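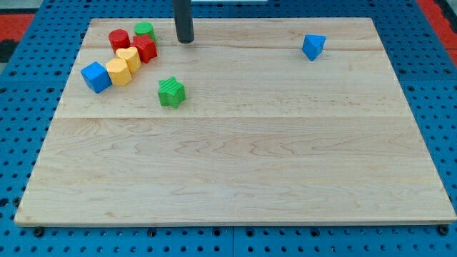

The blocks, mid-sort. Green star doing its own thing, as usual.

So I finally dealt with the block bin. If you've been reading for a while you know the one – the big canvas tub under the window that started life as blanket storage and has since swallowed every small toy in this house. I put it off all through November and then one evening at 8:30, with a cup of tea going cold next to me, I just tipped the whole thing out on the rug and got on with it.

I should say that I am not a naturally tidy person. My friend Uzma Minhas is (her spice drawer is alphabetical and I've never fully recovered from seeing it) and she told me to stop sorting by set and start sorting by shape. I'd been trying to keep every set together like the day it came out of the box, and with two kids that is a losing game. There's always one cylinder missing and it's always in somebody's boot.

The chunky solid-color ones were the most fun to go through. Hearts, stars, cubes, cylinders, all in red, yellow, green and blue, and I'm ridiculously fond of them. I laid some out on the big wood board and got completely sidetracked pushing them into a little huddle. I love that yellow heart up against the red star! And then there's the blue triangle, way off by itself on the other side of the board. I thought about moving it and decided it looked happy.

My three-year-old has opinions on all this, by the way. According to her the cube is a house, the cylinders are soup, and the heart is "for Daddy." The star is not to be touched by her brother under any circumstances. I tried asking which ones were red and she said "the soup," which, fair enough, one of them is.

For storage I went with the shallow trays from Botari, the 3-pack, and they fit on the low shelf with a bit of room on top. I did look at the Frerichs drawers first and they're gorgeous, but the kids can't see into a drawer, and what they can't see they don't play with. Flat shapes in one tray, tall shapes in another, and the third is for anything I can't name. That one filled up first.

The board stays out. It used to lean behind the couch and now it lives on the floor by the shelf, and they've started building on it without being asked. Towers stand up so much better there than on the rug – I don't know why it took me this long.

Still to do: the puzzle pieces. I have a 100-piece puzzle in a freezer bag that I'm pretty sure is two puzzles. If anyone has a trick for that, please leave it in the comments, I'm begging you.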